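黒いツヤツヤの板を机に置いて暮らしてみた話をします。長いです。掃除とマグカップの話にもなります。

1
もともと机の天板が白で、マットも白で、壁も薄いグレー。明るくていいんだけど、白いものを置くと全部どこかに行くんですよ。消しゴムのかけら、糸くず、コットン、ぜんぶ行方不明。それで「じゃあ下を黒くしたら?」と思ったのが始まりです。

2
買ったのはPlarkuraの黒い艶あり板。近所のホームセンターには艶消ししかなくて、Ostanoっていう隣町の建材屋さんまで行きました。倉庫みたいな店で、端材コーナーがもう最高。目当ての板のほかに細い木の棒も買って帰りました。用途は未定です。

3
持って帰って保護フィルムをはがす瞬間!!あれのために買ったと言ってもいい。端からぺりぺりっといくと下から真っ黒な面が出てきて、自分の顔が映る。夜だったので天井の照明も映る。しばらく何も置けなかったです。

4
で、いざ物を置いてみたら、予想以上に楽しい。白いものがとにかくよく見える!机の上で一番小さいものが一番目立つという逆転が起きます。ペンのキャップも、ちぎったマステも、置いた瞬間に主役。

5
色ものも映えます。うちのマグ、薄いミントグリーンで内側がステンレスのやつなんですけど、白い机の上だとぼんやりしてたんですよね。黒の上に立てたら急に輪郭が出て、え、きみこんなにいい色だったの?となりました。

6
マグはDranvilleの、容量335mlのもの。買った当初は359mlのほうと最後まで迷ってました。24mlの差で売り場を行ったり来たり。たくさん飲む人は大きいほうがいいと思う。私は持ち手の太さで小さいほうにしました。

7
ステンレスの内側って、上からのぞくと光が輪っかになるんですよ。コーヒーを入れると見えなくなるので、空のときだけのお楽しみ。洗って拭いて机に戻して、つい一回のぞいてしまう。朝の8時にやってます。

8
さて黒艶の弱点。みんな想像がつくと思うけど、指紋です。あとほこり。あと細かい擦れ。白い机で見えなかったものが全部見える。最初の週はもう一日中拭いてました。拭けば拭くほど筋が気になって、筋を消そうとしてまた拭く。

9
紙で拭くのは早々にやめました。うちの板だと、から拭きの跡がそのまま細い線になって、斜めから見るとキラッとする。今は薄手の布を水で固く絞って一方向、そのあと乾いた布でもう一回。円を描かないほうが好きな仕上がりになります。

10
布はTrìnhという雑貨店で4枚セットだったもの。薄くて毛羽が少なくて、洗ってもへたらない。1枚は板、1枚はマグ、1枚は眼鏡、残りはどこかにあるはず。黒い板の上に置いたら見つかるのにね。

11
コットン系は置くのはいいけど、こするのには向かないかも。繊維が残ると黒の上ではめちゃくちゃ目立ちます。ただ、ころんと置いてあるだけの姿はすごくかわいい。影まで濃く出るし、ふわっとした毛羽立ちまで見えるし。

12
影の話もしたい!白い机だと影ってグレーの染みみたいな存在だったのに、黒い板だと影のほかに映り込みもあって、置いたものが二重に楽しい。板に近いところほどくっきりしてて、見てるとお茶が冷めます。

13
置き方は、白いベースの上に黒い板を重ねるかたちに落ち着きました。手前に白い帯がすっと残るのが気に入ってます。全部黒だと重たいし、全部白だとまた行方不明が始まるので、うちにはこのくらいの割合がちょうどいい。

14
左右には細いベージュの木。隣の壁が薄いグレーなので、間に木の色が一本入るだけでずいぶんやわらかくなりました。黒と白だけのときは少しよそよそしい感じだったんですよね。板より先に木を褒められたこともあります。

15
光は思いっきり反射します。左の奥寄りのところがいつも白くぼわっと光る。最初は照明の向きを変えたりしてたけど、もう好きになってしまった。月がいるみたいで。夕方はまた別の顔になります。

16
ある日の机の上。ミントのマグと白い小さいころん。黒の上だとこの組み合わせがほんとに好きで、擦れや点々まで込みで気に入ってます。 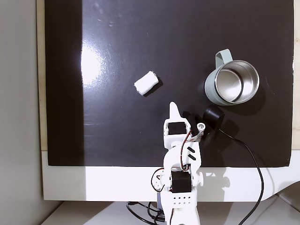
17
上のほうの点々と擦れ、初めのうちは落ち込んだんですけど、最近は「使ってるなあ」くらいの気持ちです。新品のときの緊張感はなくなったかわりに、マグを気軽に置けるようになりました。前は置くときに息を止めてた。

18
ちなみに擦れの原因、うちの場合はマグの底だと思ってます。置いたまま横にすーっと滑らせるくせがあって。持ち上げて置く。それだけ気をつけるようにしました。忘れるけど。

19
コースターも試しました。コルク、フェルト、薄い木。結局どれも外しちゃった。マグの色と黒の間に一枚入ると、あのくっきり感がなくなってしまうんですよ。傷は増えるけど見た目を取りました。ここは好みが分かれるところ!

20
片付けの習慣も変わりました。夜、机を離れる前に小さいものを拾って、布で一往復。タイマーで計ったら52秒でした。白い机のときは「まあきれいでしょ」と思って何日もそのままだったので、見えるって強い。

21
拾ったものを入れる小皿を置くといいよ、というのも書いておきます。クリップ、芯、謎のねじ。黒い板の上で見つかるたびに小皿行き。週の終わりに中を見ると、知らない部品がちゃんと混ざってる。

22
質問をもらったので。「目が疲れませんか?」→ 昼間は平気です。夜は照明が真上だと映り込みがまぶしいので、スタンドを低くして横から当てています。板の向きを少しずらすだけでもかなり違いました。

23
「艶消しとどっちがいい?」→ 実用なら艶消しだと思う。指紋のことを考えると本当にそう。でも艶ありの、置いたものが映るあの感じが好きな人は、もう艶ありに行くしかない。私は二枚目を買うとしても艶ありです。

24
「厚みは?」→ 測ってないです、すみません。手で持って曲がらないくらい、としか。下に白いベースを敷いてるので、机に直置きの人とは安定感が違うかもしれません。店で一度持ってみるのがおすすめ。

25
「飲み物をこぼしたら?」→ 一度やりました。カフェオレ。黒の上の薄茶色はすごくよく見えるので、拭き残しがなかった。縁のところに入り込んだ分だけは綿棒でちまちま取りました。木の棒に染みなくてよかった……。

26
あと、写真を撮る人にはかなり楽しい板だと思います。小物を置くだけで、なんだか話が始まりそうな感じになる。お菓子もいい。粉砂糖のついたやつは後始末が大変だったけど、それでもまたやると思う。

27
6月になると湿気でマグの跡が輪になりがちらしくて、そこだけちょっと身構えてます。去年の白い机では気づいてなかっただけで、たぶん毎日輪っかだらけだったんだろうな。

28
次に気になっているのは、マグの色違い。Dranvilleには薄い黄色もあって、黒の上に置いたら絶対いい。ミントと並べたところまで頭の中では完成してます。棚の空きはない。

29
木の棒がまだ余っているので、次は手前の白い帯のところにも一本足してみるか考え中です。やったらこのスレッドにつなげます。黒艶の板を使ってる人がいたら、拭き方をぜひ教えてください!筋の出ない布の情報も待ってます。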